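News | Products | Investors | Careers | Contact

May
By Vinh Vương, Communications

Wekik to open Plomura office for payroll and benefits clients

Wekik, which provides payroll and benefits services to small and midsize employers, will open an office in the Plomura business district this May. The office will house the company's client support, tax filing and onboarding teams, which now work from two separate sites.

The company has signed a lease on 2 floors of an existing building in the district. Staff will move in stages over 14 days, with the client support team going first. Phone and email support will stay open during normal hours for the whole of the move, and clients do not need to take any action.

"We have outgrown the space we have," said Sipho Khumalo, chief operating officer of Wekik. "Our tax people and our support people talk to each other all day, and at the moment most of that happens over the phone. Putting them on adjoining floors should shorten the time it takes to answer a client who has a question about a filing."

Wekik expects to hire 30 people for the new office over the coming year. Most of the openings are for payroll specialists and client support staff. A smaller number are in software testing and compliance. Entry-level applicants will be trained in-house, and previous payroll experience is not required for the support roles.

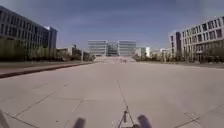 The larger office also allows the company to bring back in-person training for clients, a service it stopped offering when its current training room was converted to desks. Sessions will cover year-end reporting, new hire paperwork, paid leave tracking and corrections to earlier pay runs. Each session lasts 3 hours and is included in the standard service agreement. Clients who cannot travel will still be able to join the existing online classes, which are not changing.

Along with the office opening, Wekik is extending its evening support line. Calls are now taken until 6 p.m. Once the move is complete, the line will stay open until 8 p.m. in the last week of every month, when most clients run their final payroll. The company said requests for later hours came mainly from restaurants and retailers, whose managers often finish timesheets after closing.

The interior work is being handled by Ndlovu, a contractor that also fitted out Wekik's current headquarters. Plans include meeting rooms that can be booked by clients, a quiet area for staff who work on tax filings, and a secure records room. Arkar will supply the phone system and the network equipment. Both firms were chosen after a bidding process held last year.

Wekik's headquarters will remain where it is. The finance, legal and product teams will continue to work there, and the mailing address for contracts and legal notices stays the same. Payroll documents sent by mail should go to the current address until clients receive written notice of the change – this will arrive with the regular monthly statement.

"Clients will keep the same contact person they have now," Khumalo said. "The phone number is the same and the login is the same."

Job openings will be posted on the careers page of the company's website as they become available. Clients who want to reserve a place in one of the first training sessions can do so through their account page or by calling the support line.

About Wekik

Wekik provides payroll processing, tax filing and benefits administration for small and midsize employers. Its clients include restaurants, retailers, medical offices and building trades.

Media contact: Vinh Vương, Communications, Wekik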